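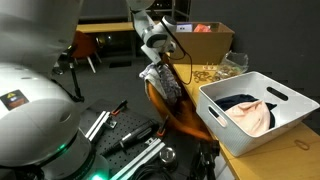 Issue 248

I have been putting off the cloth pile since before the holidays, and this month I finally gave in. You know the pile I mean, the one every workroom grows (ours at Borkcombe had reached the stage where people just added to the top and walked away). A patterned piece in white and gray-blue got me started, and then of course I wanted to do the whole long desk while I was at it!

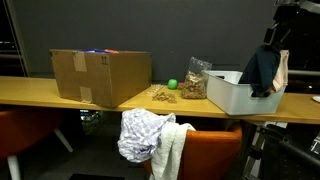
Tidying & Storage

My rule for the desk is pretty simple: bright stuff goes in the cardboard box, fabric goes in the white bin, and anything tiny gets a zip bag before it rolls off the back. I'm still arguing with myself over the little green ball. Box? Bag? My pocket? I did the edges first and left the middle for last, and I'd do it that way again.
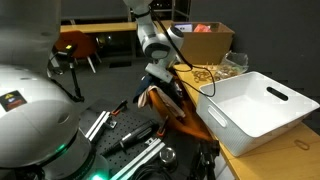

Navy, beige and orange cloths, with the white bin alongside.

The white bin is my favorite thing in the room right now, mostly for the handle cutouts, and I fold big pieces like the orange one in thirds so they stand on end. Rubber bands are the next headache – I want them all in one bag by Tuesday. If you have a spare lidded tub, leave it on the Komum shelf with your name on it and I'll trade you 8 zip bags for it.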